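标题：毕设用腕部相机做抓取，标定一直对不上，求看
版块：学生项目 / 机械臂

楼主 stumitz_04
发帖时间：22:40

我们组三个人，毕设题目是桌面机械臂自动分拣，项目代号Tremberg。臂是实验室现成的，相机装在腕部，手眼标定按eye-in-hand做。现在的问题是标定结果每次都不一样，同一天做两遍，平移量能差出6毫米。

目前的做法：棋盘格贴在亚克力板上，采200组位姿，OpenCV里几种解法都跑过，Tsai和Park的结果接近，但都不稳定。末端去碰固定点，误差方向也不固定。

中期检查在四月，老师Helge Hedlund的要求是到时候至少能演示一次完整抓取。有没有做过类似题目的说一下经验。

2楼 kravets
先说重投影误差多少。内参没标好，后面怎么算都没用。

3楼 stumitz_04
回复2楼：内参单独标的，重投影误差0.3像素，应该不是这里的问题。

4楼 焊锡味
200组太多了，质量比数量要紧。位姿之间旋转要拉开，尤其是绕两个不平行的轴都要有足够的转角。我去年用25组，比之前100多组的结果还好。

5楼 kravets
不同意4楼。组数多不是坏处，可以做剔除。楼主的问题更像是相机和法兰之间有松动，或者曝光时臂还没停稳。每个位姿到位后等多久再拍？

6楼 stumitz_04
回复5楼：到位后等0.5秒。支架是学长留下的打印件，四颗螺丝，拧紧了，手推感觉不到晃。

补一张腕部相机的视角。离镜头近的东西都是糊的，白色支架上的字母倒是能看出来，REE。

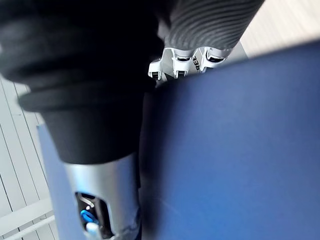 Platinetti觉得镜头焦距要先定死再谈标定，自动对焦一开，每次对到的距离不同，内参就跟着变，0.3像素那个数只对标内参那一次有效。

7楼 stumitz_04
上面是组里另外一位同学的意见，他没有账号，我代发。我查了驱动，自动对焦确实默认是开的，之前没人管过这个选项。

8楼 焊锡味
那基本找到了。关掉自动对焦，焦点定在工作距离上，内参重标一遍，再做手眼。

9楼 kravets
自动对焦有影响，但我不认为能单独造成6毫米。误差方向不固定，还是像机械或者时间同步的问题。建议做个简单测试：臂回到同一个位姿20次，每次拍棋盘格，看角点坐标散布。散布大就查支架和停稳时间，散布小再去改标定流程。

10楼 stumitz_04
回复9楼：这个好做，明天上午试。回位是直接从零点过去，还是从不同方向过去？

11楼 kravets
两种都做。从不同方向过去能看出关节间隙。

12楼 拆机爱好者
插一句，棋盘格贴亚克力板容易鼓包，用玻璃或者铝板打底。另外曝光也锁掉，自动曝光会让角点提取漂。

13楼 焊锡味
同意12楼，铝板不贵。曝光锁不锁我觉得无所谓，亚像素角点对亮度没那么敏感。

14楼 stumitz_04
测试做完了。自动对焦关闭，焦点固定，同一位姿重复20次。
从零点过去：角点最大偏差0.4像素。
从不同方向过去：角点最大偏差1.9像素。
等待时间从0.5秒改成1.5秒，第二项降到1.1像素。

15楼 kravets
那两边都有份。0.5秒确实没停稳，剩下的1.1是间隙。采集的时候统一从一个方向逼近目标位姿，等待就用1.5秒。

16楼 stumitz_04
好，按这个改。内参重标，手眼减到40组，旋转拉开，同方向逼近。棋盘格还没换，铝板要等采购。

17楼 路过的983
采集脚本能不能发一下，我们组也是同类题目，现在还在手动点示教器。

18楼 stumitz_04
回复17楼：脚本里写死了实验室的IP和路径，我整理一下再发，周期不会太长。标定结果出来也更新在这个帖子里。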